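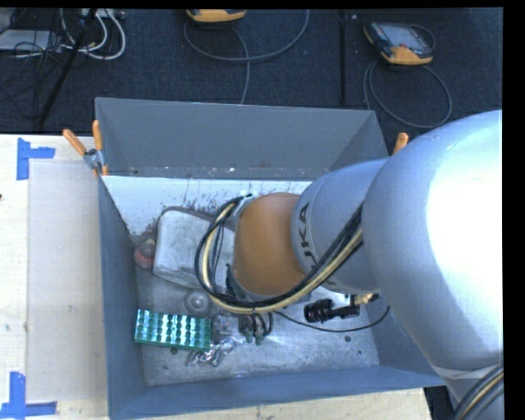
Tsolakis Puts a Robot Arm on the Returns Bin, and the People Who Used to Dig Through It Get Their Afternoons Back

JISTBY, 18 March 2020 — Tsolakis, which takes in mixed returns and discarded equipment and sorts out what is still worth something, today announced that the first pick through each bin at its Jistby site is now done by a robot arm. The company's sorters, who have done that job by hand for as long as there has been a company, are reported to be bearing up.

The system is called Clurnula. The name was chosen in a staff vote and management has decided to honor the result.

Sorting returns is a job that sounds simple to anyone who has never done it. A bin may hold a cable, a crumpled bag, a rack with sharp corners and something gray lying on something else gray. The sorter reaches in, pulls out one item, decides what it is and does it again. Tsolakis employs 34 people in Jistby, and most of them have at one time or another stood over a bin and wondered about their choices.

In trials that began in December, Clurnula made 2,787 picks. The arm is good with boxes and hard plastic. It is less good with anything shiny, and it regards a loose cable much as a cat regards a bath.

"We were promised it would learn," said Mhairi Imrie, sorting lead. "It has learned that foil is difficult. We could have told it that on the first morning, but it seemed to want to find out for itself."

Under the new setup, the arm takes what it can and a sorter deals with the rest. Each station has one person in charge of it, and that person decides when the arm stops, when it starts and when it has been staring at the same item for long enough. Sorters have been trained to use the handheld controllers and are paid at a higher grade once they pass. No jobs have been cut. Two new ones have been added, both of them in repair, where the company has been short of hands for years.

"I expected to spend my day watching a machine do my old job," said Edgars Lūse, who moved from the bins to the repair bench in the first round. "I watched it for a morning. Then I went and fixed things, and my back has stopped sending me messages."

The first station took longer to set up than planned. Much of that time went into making sure the bin stayed exactly where the software believed it to be, a problem solved with clamps, tape and some firm words on the subject of leaning.

Tsolakis plans to add a second station once the first can get through 200 picks in a row without asking for help. Its best run so far is shorter than that, and the company would prefer to leave it there.

"People ask me when it will run by itself," said Stelios Karras, operations manager. "I tell them to ask Mhairi. She has the stop button."

Media contact: Pantelis Kyriakidis, Tsolakis, Jistby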